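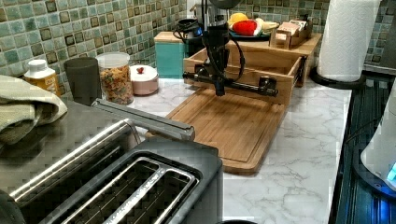 Open Day at the Dalus Kitchen Lab: Your Questions

Last updated 12/09/2018

We had such a good time in June that we're opening the doors again! These are the questions that land in our inbox most often. If yours is missing, write to us and we'll add it.

What will I get to see?

A robot arm working at a kitchen counter, the same one our team uses every working day. There's a cutting board, a toaster, a kettle, paper towels and some toy fruit and vegetables, and the arm practices picking things up and putting them somewhere else. That sounds simple until you've watched it think about a toy lemon for a while. Then it gets very gripping (sorry).

How long does a demonstration last?

Each one runs 20 minutes, with time for questions after. Stay for the next one if you like. No two runs go quite the same way, and plenty of our June visitors sat through three in a row.

Does it ever fail?

Oh yes, and we leave those runs in. Things get dropped, or nudged out of reach, or picked up beautifully and then set down in the wrong spot. We'd much rather you saw a normal day.

Does it cook?

No. Nothing gets heated during the demonstrations, and we don't use knives. The toy food is there so the arm can practice on shapes it would meet in a real kitchen, without squashed bananas all over the counter.

Why a kitchen?

Kitchens are hard! Round things, shiny things, soft things, things standing behind other things. Jonatan Ljungberg, who runs the demonstrations, came to us from Rirnance, where he worked on warehouse arms. He says he learned more in his first month at the counter than in a year of moving identical boxes.

Can I drive the arm myself?

Yes, at the Sowa station next door. Sowa is our hand controller, and a staff member stays with you the whole time. Turns are short and the line moves fast. You need to be tall enough to see over the rail.

Is it all right for kids?

Very much so, and they ask the best questions. Children under 12 need an adult with them. Everyone stays behind the yellow line while the arm is moving, and long hair should be tied back at the Sowa station.

Do I need a ticket?

Yes, but it's free. We can take 100 people per session. In June 292 people came over the whole day and a few had to wait outside, so please book this time.

Can I take pictures?

Go ahead, video too. Please turn off your flash, which can throw off the arm's cameras.

Where are you?

In the Stirklow building, ground floor, entrance on the parking lot side. The door is wide and there are no steps. Street parking fills up early, so try the lot behind the building first.

I can't make it. Will there be another one?

We're hoping for next June. Sign up for the mailing list at the front desk or by email and you'll hear from us as soon as we have a date.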